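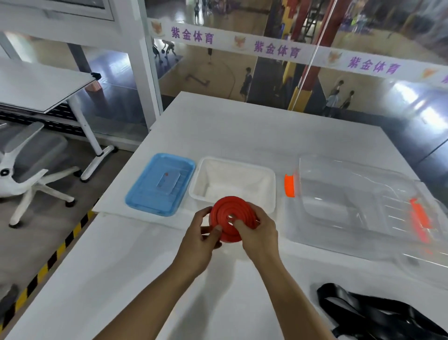
Mi-kyung Min wrote to us that her first evening with the Savine was spoiled by a loud hum in the left speaker, and that she lost the whole warm-up before she found the ground screw. She asked us to put the grounding before the cueing in this section, and now it is so.

Section 4. Connecting two turntables to the Savine mixer

Before you begin

Read the full section one time before you connect anything. You need two turntables with phono output, the Savine mixer, one pair of active speakers and the cables from the box. The installation takes 15 minutes if the table is already level.

Caution: Keep all power switches in the OFF position until step 8. Connecting a phono cable to a mixer that is switched on can send a strong pulse to the speakers and damage them.

Connecting

1. Put the mixer between the two turntables. Leave a hand's width of free space on each side, so that the cables are not bent sharply.

2. Turn the master level and both channel faders fully down. Set the crossfader to the middle.

3. Loosen the ground screw on the rear panel of the mixer. It is marked GND. Do not remove it completely.

4. Put the fork of each ground wire under the screw, first from the left turntable and then from the right one. Tighten the screw with your fingers. Do not use pliers.

5. Connect the left turntable to the PHONO input of channel 1 and the right turntable to the PHONO input of channel 2. The red plug goes to the red socket and the white plug to the white socket.

6. Set the small switch above each input to PHONO.

Note: If your turntable has a built-in preamplifier and it is turned on, set this switch to LINE and use the LINE input. When two preamplifiers work one after the other, the sound is very loud and distorted.

7. Connect the MASTER output to the speakers. If you play in a room with its own sound system, connect to the system and ask the house technician which input level is expected.

8. Switch on in this order: turntables, mixer, speakers. To switch off, use the opposite order.

Checking for hum

9. Without playing a record, raise the channel 1 fader to position 5 and slowly raise the master level. A very soft noise is normal. A deep, steady hum is not normal.

10. Repeat with channel 2.

If you hear a hum on one side only, lower the master level, switch off in the correct order and look at the ground wire of that turntable. In most cases the fork is not fully under the screw. If the hum is on both sides, move the mixer power supply away from the phono cables. They should not lie in parallel on the table.

Setting the headphones for cueing

11. Connect the headphones to the socket on the front panel. Start with the headphone level at zero.

12. Press CUE on the channel you want to hear. The button lights up orange.

13. Turn the CUE MIX knob to the left to hear only the selected channel, or to the right to hear only the master signal. Many DJs keep it a little to the left of center, but you should find your own position.

14. Start a record on the selected channel with its fader down. Set the GAIN so that the meter reaches the last green light on the loudest part. The first yellow light may come on for a moment.

Caution: Long listening at high level can damage your hearing permanently. In a loud club, take the headphones off one ear often, and take some 5 minutes of rest in a quiet place when it is possible.

Adjusting the crossfader curve

The curve knob is on the front panel, next to the headphone socket. Turned left, it gives a slow change, suitable for long blends. Turned right, it gives a fast cut, suitable for scratching. Make this adjustment before the set. If you change it while both channels are playing, the level can jump.

If the crossfader makes a crackling noise after long use, it can be replaced. The spare part number is 731. Order it from Destach and follow the instructions in Section 5.

Text of this section: Kyung-hwa Ra. Revised in January.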